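Mistero, le voleur de mots de passe qui se cache dans les fausses factures

L'équipe de Pirketti, petit éditeur d'outils de filtrage bien connu des lecteurs fidèles de cette rubrique, vient de publier une note sur un logiciel malveillant baptisé Mistero. Il circule depuis le mois de juin dans des courriels rédigés en français tout à fait correct, et c'est sans doute ce qui explique que tant de gens prudents s'y soient laissé prendre. Le message annonce une facture en attente, reprend le nom d'un vrai fournisseur et invite à ouvrir une archive protégée par un code à quatre chiffres, aimablement fourni dans le corps du texte. 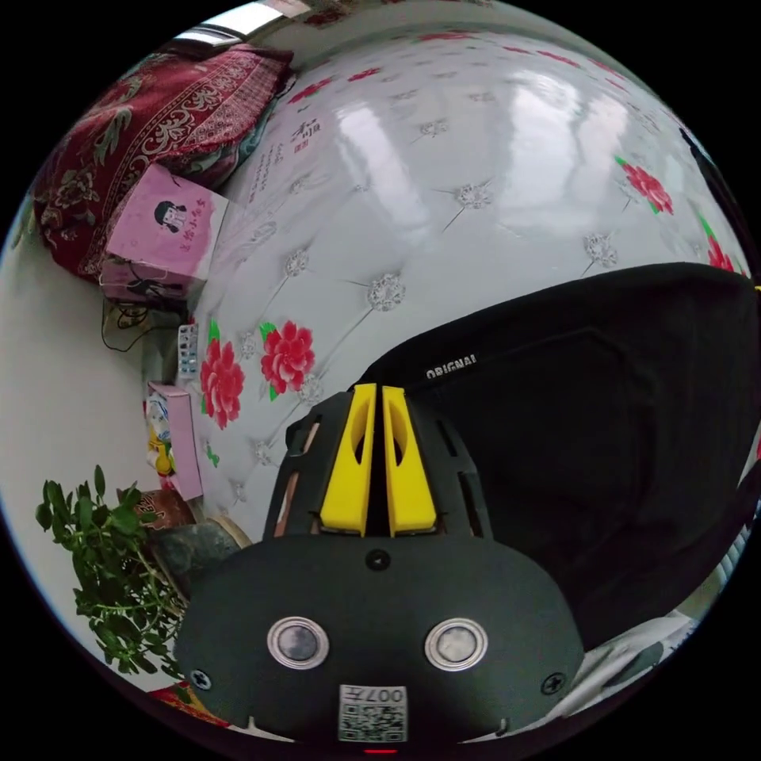

Une pince tenue à la main, avec son étiquette à QR code.

Une fois l'archive ouverte, un petit script se lance et va chercher la suite sur un serveur distant. Mistero s'intéresse d'abord aux mots de passe enregistrés dans le navigateur, puis aux cookies de session, qui permettent de reprendre une connexion déjà ouverte sans repasser par le code reçu sur le téléphone. Les chercheurs ont relevé 3524 envois passés par leurs propres filtres et 118 adresses d'expédition différentes, presque toutes des boîtes de petites entreprises piratées auparavant. Vous connaissez peut-être l'expéditeur, vous lui avez peut-être même écrit la semaine précédente, et l'on comprend bien que la méfiance tombe un peu dans ces moments-là.

Fuad Yimer, qui a dirigé l'analyse chez Pirketti, se veut plutôt rassurant. « Le programme n'a rien de très savant, il s'appuie surtout sur notre habitude de tout enregistrer dans le navigateur », nous écrit-il, en ajoutant que la plupart des postes tenus à jour bloquent la seconde étape. Son équipe a tout de même trouvé 210 machines infectées chez les clients d'un même prestataire, l'hébergeur Lirkholm, qui a prévenu les personnes concernées et fermé les comptes ayant servi aux envois.

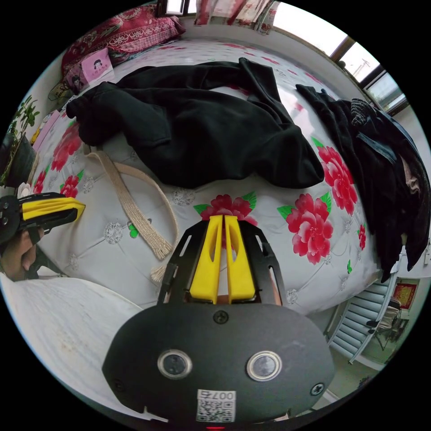
Que faire si vous avez ouvert la pièce jointe ?

Pas de panique, mais ne laissez pas traîner non plus. Débranchez l'ordinateur du réseau, puis changez vos mots de passe depuis un autre appareil, en commençant par la messagerie et la banque. Pensez à fermer toutes les sessions actives – l'option se trouve en général dans les réglages de sécurité du compte – car un nouveau mot de passe ne suffit pas toujours à déconnecter un intrus. Faites ensuite vérifier le poste avant de le remettre en service, et prévenez vos correspondants si votre propre boîte a envoyé des messages que vous ne reconnaissez pas.
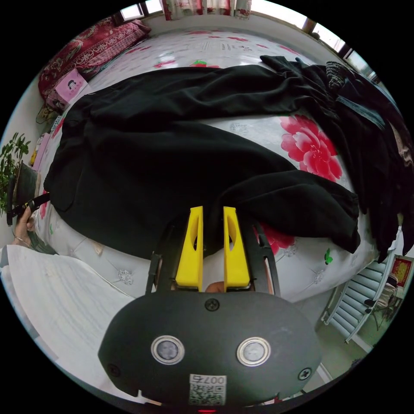 Les deux doigts jaunes de la pince, devant un vêtement noir étalé sur un lit.

Pirketti met à disposition une liste de 700 indicateurs techniques (adresses, noms de fichiers, empreintes) que les administrateurs pourront charger dans leurs outils. Ceux qui utilisent la passerelle Kurian n'ont rien à importer, la mise à jour de leurs règles étant automatique. Une deuxième note, consacrée aux serveurs de commande, est en préparation, et nous en reparlerons bien volontiers dès sa parution.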